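Ata da reunião do grupo de trabalho de boas práticas para garras manuais e postos de manipulação

Data: 20 de março de 2022
Presidência: Mercedes Giraldo
Participantes: representantes da Firenel, da Zineo e do laboratório Vernudley
Secretariado: Firenel

1. Abertura e aprovação da ordem de trabalhos

A ordem de trabalhos foi aprovada sem alterações. A ata da reunião anterior foi aprovada com uma correção no ponto 4: onde se lia «calibração semanal» passa a ler-se «verificação semanal». A calibração completa continua a seguir o calendário do fabricante.

2. Estado do documento Restrepo, versão 3

O secretariado apresentou as observações recebidas ao projeto de norma interna Restrepo. A Zineo mantém reserva quanto à secção relativa aos revestimentos dos dedos, por entender que o critério de desgaste não distingue entre perda de textura e deformação do bordo. Acordou-se separar os dois critérios em alíneas próprias. A redação fica a cargo da Zineo.

A Vernudley pediu que o termo «operador» seja reservado a quem segura a garra durante a recolha. Quem prepara objetos ou acompanha o registo passa a ser designado «assistente». Aprovado.

3. Inspeção dos dedos e das superfícies de contacto

Foi discutida a periodicidade da inspeção visual. A Firenel propôs a inspeção no início de cada turno e após 2.000 ciclos de abertura e fecho. A Vernudley observou que nem todas as unidades têm contador de ciclos. Redação aprovada:

3.1. A inspeção visual é feita no início de cada turno, com a garra totalmente aberta.
3.2. Nas unidades com contador, repete-se a cada 2.000 ciclos.
3.3. Os dois dedos são substituídos em par, ainda que só um apresente desgaste.
3.4. A substituição é registada na ficha da unidade antes de esta voltar ao serviço.

4. Organização do espaço de trabalho

Mercedes Giraldo lembrou que o anexo B foi escrito para salas pequenas, com um único posto, e não prevê recintos partilhados. Foi proposta uma largura livre de passagem de 70 cm entre postos. A Zineo considera o valor insuficiente quando o operador traz mochila, e pediu que a medida seja tomada com o equipamento colocado. O pedido foi aceite; o valor mantém-se até à revisão de agosto.

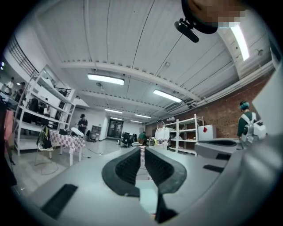

Quanto aos cabos, ficou assente que nenhum pode atravessar a zona de passagem sem calha ou fixação ao pavimento. Mochilas e objetos pessoais ficam fora da superfície de trabalho, em local indicado na planta do posto. A Vernudley perguntou se a regra abrange as cadeiras; o grupo entendeu que sim, sempre que estejam dentro do perímetro do posto.

5. Pausas e duração das sessões

Aprovada uma pausa mínima de 15 minutos entre sessões consecutivas do mesmo operador. A duração máxima da sessão não reuniu consenso e transita para a próxima reunião.

6. Ações

Zineo: nova redação dos critérios de desgaste.
Firenel: modelo de ficha de unidade, com campo para substituição de dedos.
Vernudley: proposta de planta tipo para recintos partilhados, a anexar ao anexo B.
Presidência: consulta escrita sobre a duração máxima da sessão.

Nada mais havendo a tratar, a reunião foi encerrada. A data da próxima será comunicada pelo secretariado.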